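Tema 6. Fallos de agarre en celdas de manipulación

Apuntes de la asignatura Robótica de Manipulación. Se recomienda tener leída la guía de seguridad del laboratorio y los apuntes del tema 5 (calibración mano-ojo).

6.1. Qué entendemos por fallo de agarre

Un agarre falla cuando la pieza no queda sujeta entre los dedos al terminar la maniobra de cierre, o cuando queda sujeta de una manera que impide la operación siguiente. El segundo caso se olvida con frecuencia. Una varilla cogida por el extremo puede subir sin problema y después girar dentro de la pinza al acelerar el brazo, y el programa seguirá como si todo fuera bien.

En este tema tratamos una avería concreta, la que en el grupo llamamos caso Hullero por el nombre del banco de ensayos donde se registró. La tarea es sencilla: recoger varillas delgadas y cubos pequeños de una mesa con un brazo articulado y una pinza de dos dedos. El entorno es simulado, pero el controlador es el mismo que se emplea en la celda real de Waldale, y por eso interesa el análisis.

6.2. Descripción de la avería

En una serie de 215 intentos, la pinza cerró en vacío en 60. En otros 23 cerró sobre la varilla, pero la empujó contra la mesa y la parada por fuerza detuvo el brazo. El resto terminó con agarre correcto.

Los cierres en vacío no estaban repartidos por igual. Casi todos correspondían a varillas, muy pocos a cubos, y se concentraban en las posiciones en que la sombra del propio brazo caía sobre la pieza. La primera hipótesis fue un error de calibración. Se repitió el procedimiento completo y el resultado no cambió, de modo que se descartó.

6.3. Causa

El módulo de percepción (Skorkgate, en la configuración que se usa en prácticas) separa las piezas del fondo por color y ajusta después un rectángulo orientado a cada región. Intervienen dos efectos:

a) La sombra oscurece una parte de la pieza. Si el umbral de luminosidad es fijo, esa parte se pierde y la región segmentada queda más corta que la varilla. El centro calculado se desplaza hacia el extremo iluminado.

b) La cámara de la muñeca tiene mucha distorsión. El error de corrección crece hacia la periferia, y una varilla que se ve lejos del centro da un ángulo peor que otra centrada.

Por separado, cada efecto producía una desviación que la apertura de los dedos podía absorber. Sumados, llegaban a desplazar el punto de agarre hasta 10 mm, suficiente para que los dedos bajaran junto a la varilla. En los cubos el efecto era menor, por su tamaño reducido: o se detectaban enteros o no se detectaban.

El fallo tenía además una segunda parte, de programación. El estado de cierre se daba por bueno al agotarse el tiempo de espera, sin leer la separación final de los dedos. Un cierre en vacío pasaba al estado de transporte y el brazo hacía el recorrido completo sin pieza.

6.4. Por qué es también un asunto de seguridad

Un brazo que cree llevar una pieza y no la lleva parece inofensivo. El problema aparece cuando el programa reintenta. En el caso Hullero, el reintento bajaba la altura de aproximación en cada pasada, y de ahí proceden los contactos contra la mesa. En una celda real, esa lógica daña los dedos y puede proyectar una varilla fuera de la superficie de trabajo.

Normas que se aplican en prácticas desde entonces:

El número de reintentos está limitado a dos por pieza.
La altura mínima de aproximación es fija y no la modifica el programa de usuario.
Tras una parada por fuerza, el rearme es manual y se hace desde fuera de la celda.
No se entra a recolocar piezas con el brazo habilitado.

6.5. Material de trabajo

Vistas generales de la mesa y vistas desde la pinza, sin orden temporal. 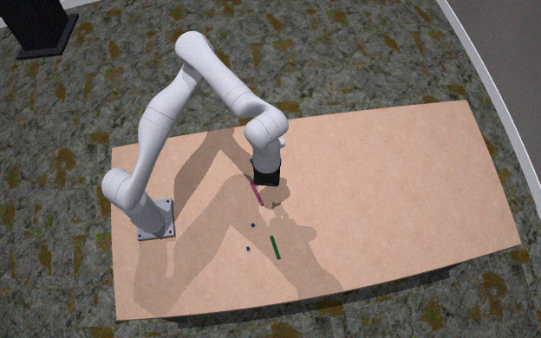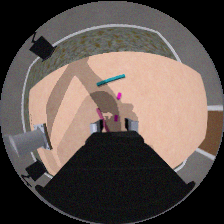
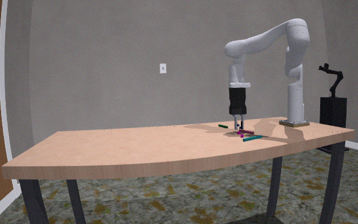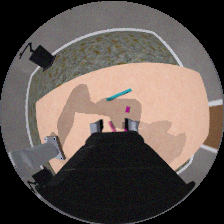

6.6. Corrección aplicada

La corrección se hizo en tres pasos. Primero se sustituyó el umbral fijo por uno adaptativo, calculado en una ventana alrededor de cada región candidata. Después se añadió una segunda captura con la muñeca centrada sobre la pieza, antes del descenso. Por último, se incorporó la lectura de la separación de los dedos como condición para salir del estado de cierre.

El tercer paso no evita ningún fallo, solo lo detecta. Conviene implantarlo el primero, porque sin él los registros no distinguen un intento bueno de uno vacío y no hay forma de medir si los otros dos cambios sirven.

Para el cálculo de la ventana adaptativa se sigue el método de Chaudhary tal como se vio en el tema 4. Cuidado con el tamaño de la ventana: si es demasiado pequeña, una pieza totalmente en sombra se confunde con el fondo.

6.7. Trabajo para la próxima sesión

Dibujar el diagrama de estados del ciclo de agarre, con las transiciones de error incluidas. Indicar en cada transición qué señal la dispara y qué ocurre si esa señal no llega.

Redactar un parte de incidencia de una página sobre los cierres en vacío, con el modelo del anexo B. Los apartados de síntoma y causa van separados; los partes que los mezclen se devuelven.

La entrega se hace en el repositorio del grupo de prácticas, antes de las 9:00 del día de la sesión.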